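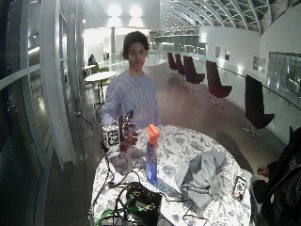 Figure 1. Spray bottle on a cloth-covered round table.

Istinlow Institute of Community Services
Certificate Program in Household Support
Unit 4: Surface Care and Textiles in the Client's Home
Course handout. Unit coordinator: Brahim Erraji

Purpose of this handout

These notes accompany the second lecture of the unit and should be read before the practical at the Onley campus. They cover the handling of diluted cleaning products, the care of table linen and the recording of work done in a private residence. Students who completed the earlier unit on kitchens will find some overlap in the section on labelling.

4.1 Working in another person's home

A client's home is not a workplace in the ordinary sense, although the legal obligations of the employer continue to apply in it. Furnishings have been chosen by the client, often over many years, and their value may bear no relation to their price. The support worker should establish at the first visit which items are to be moved, which are to be left alone, and which the client prefers to clean personally. These preferences are recorded on the service plan and reviewed every January.

Where a client's preference conflicts with safe practice, the worker does not argue the point. The matter is noted and referred to the supervisor the same day.

4.2 Diluted products

Most general-purpose cleaners are supplied as concentrates. Dilution is carried out according to the manufacturer's label, in a ventilated area, with water placed in the bottle first. Products are never combined. Bleach in particular must be kept away from acids and from anything containing ammonia – several bathroom and glass products fall into one or other category.

Every secondary bottle must carry a label showing the product name, the dilution, the date of mixing and the worker's initials. An unlabelled bottle is to be treated as unknown and set aside for disposal. Food and drink containers are never reused for this purpose, even temporarily.

For surfaces near fabric, the product is applied to the cleaning cloth and then to the surface. Spray drift is a common cause of spotting on upholstery and table linen, and coloured prints may fade unevenly where it settles.

4.3 Table linen

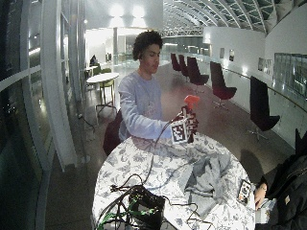 Cotton and linen cloths tolerate a warm wash and a hot iron. Polyester blends should be washed cooler and removed from the dryer promptly, as creases set while the fabric is hot. The care label is the first authority. Where it is missing, the worker tests a hidden corner of the hem and allows it to dry fully before proceeding.

Stains are treated according to their origin. Protein stains such as egg, milk and blood are soaked in cold water, as heat will fix them. Tannin stains, including tea, coffee and red wine, are blotted and rinsed before washing. Grease responds to a little dishwashing liquid worked in from the back of the fabric. Rubbing is to be avoided in all cases.

4.4 Records

The visit record is completed before leaving the premises. Damage, however slight, is reported to the client and to the supervisor. Students on placement with Baran or Cirico will use the host organization's own form, and a copy must be placed in the placement binder.

Preparation for the practical

Read sections 4.2 and 4.3. Bring closed-toe shoes and the unit binder. Students with a skin sensitivity or a respiratory condition should notify the coordinator in advance so that alternative products can be arranged.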